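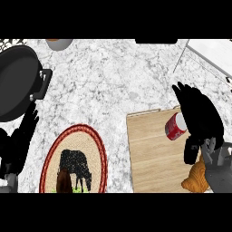 Susitari kitchen pack now open for orders

Trodaro has released the kitchen pack for Susitari, its simulator for two-handed robot work. The pack went on sale on 10 May 2021 and costs 819 euros for a one-year licence, with two seats included. Existing customers can add it from their account page.

The pack is for teams who want to try out picking and placing before they book time on real hardware. It comes with 1358 household objects, among them pans, bowls, drinks cans, chopping boards, placemats and baked goods. They can be set out on a marble worktop by hand or scattered by the program. A can may land on its side on a board, and a pastry may end up partly under a gripper, so expect to spend some time on your start settings.

Yaryna Derkach tested the pack for us on an ordinary office computer. Loading took longer than she would have liked and the manual is thin on how to change the fingers on the grippers. She had no trouble swapping objects or saving a layout, and the left and right arms can be run from separate scripts.

Hnat Tkachuk at Trodaro told us that a workshop pack, Purov, is planned for December. The price has not been set.

Romaniuk members get the first month free. Quote code 1941 when ordering. Questions about licences should go to the Trodaro sales desk, and faults can be reported from the help menu inside the program.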